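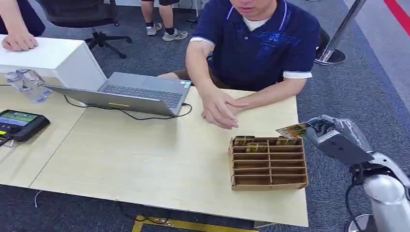 Yen-ting Mok wrote:
> Clause 3 of the draft says no person may sit inside the arm's reach
> while the gripper is holding a part. Taken literally, that rules out
> most shared-table work. I would replace it with a speed limit and a
> named person on the stop button.

I agree on the stop button but not on dropping the clause. The Minance draft caps tool speed at 90 mm/s with a person at the table, and a cap does nothing about where the hands are when the next move starts. Proposed text for 3.1:

3.1 Before each move, the person at the table withdraws both hands from the marked area and says so. The operator repeats it back.

Clause 4 (end effectors) needs a separate line for multi-finger hands. A pinch between finger and thumb is a different hazard from a two-jaw grip, and the Stetska form has one box for both.

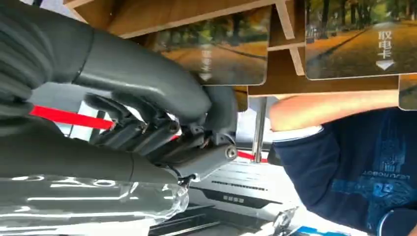
Hand at the card holder, person on the far side of the pole.

Clause 5 covers the tabletop. The present wording, "kept clear of unrelated items," is too loose to audit. A laptop with its cable looped over the surface and a bottle on its side share the table with the card tray, and a reviewer could pass or fail that as written. I suggest listing what may stay: the tray, the parts, one computer with its cable secured. Drinks go elsewhere — closed or not.
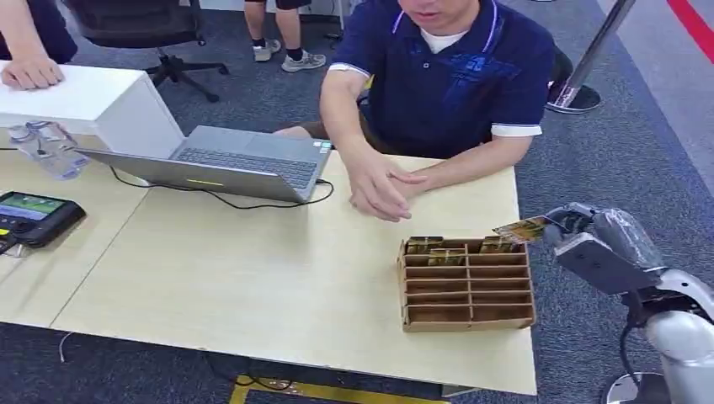

Comments on 3.1 by October 30, please, so Lam can merge them into revision 451.

Related messages
Re: Clause 4, covers and sleeves on grippers
Cillusum checklist, second reading
Marking reach on shared tables

Contact the list owner | Archive terms | Back to top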